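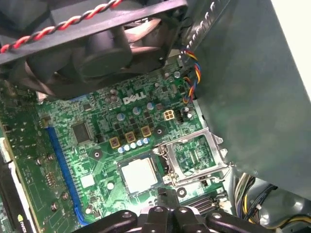
The purpose of this project was to compare two grippers on the same arm for light disassembly work inside a desktop computer. We wanted to know which one lets the arm get in among the parts of a built machine without bumping things that are in the way. Most gripper tests we found in the course readings use blocks on a flat table, and a computer case is a much harder place to work. On our test machine the Dell motherboard sits partly under the case fan, and the raised bracket of the CPU socket leaves very little room on one side for the fingers to open. Capacitors stand up from the board between the fan and the socket, so the arm has to come down steeply and cannot sweep sideways at board level.

Home Projects Reports People Contact
Search this site Enter keywords Go

1. Grippers and controller

The first gripper is the Wikus, a linkage type with fingers that narrow toward the ends. The second is the Jatden, a parallel type with wider pads. Both bolt to the same wrist plate. Changing from one to the other takes six screws and a new tool offset in the controller. We forgot the offset once in November and had to throw out a full afternoon of runs.

The arm was driven by hand from a leader device. The operator for all the counted runs was Junaid Awan. The other members of the group practiced but were not counted, so that operator skill would not be mixed in with the gripper results. The controller software was Nosel, with the speed limit left at the lab setting.

2. Tasks

Two tasks were used. In the first, the fingertips had to reach a marked point near the memory slots and hold still. In the second, they had to take hold of a loose cable end and lift it clear of the board. A run was stopped if any part of the gripper touched the fan or the socket bracket. In total we logged 777 runs, including the ones that were stopped.

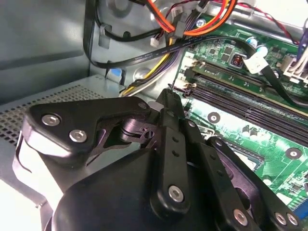 Why was the same operator used for both grippers?
Hand control varies a lot from person to person, and with a small group we could not average that out. Using one operator means the results compare the grippers fairly for that operator, but they may not hold for somebody else.

3. Results

The Wikus had fewer stopped runs in the first task. Its narrow ends made it easier to judge the last part of the approach in the wrist camera view. The Jatden pads often hid the target point, and the operator had to back up and come in again.

In the second task the Jatden did better. Once it had the cable it rarely dropped it, while the Wikus tended to pinch at the very end of the fingers and lose hold during the lift. Rubber tips from the Chaudhry kit helped a little, but they also made the fingers thicker.

4. Remaining work

We did not measure grip force. The force sensor arrived too late to be mounted and calibrated, and the readings we took with it are left out of this report. The next group should repeat the cable task with the sensor fitted and at least one more operator. The run logs and tool offsets are in the shared project folder.

Report submitted 2019-01-27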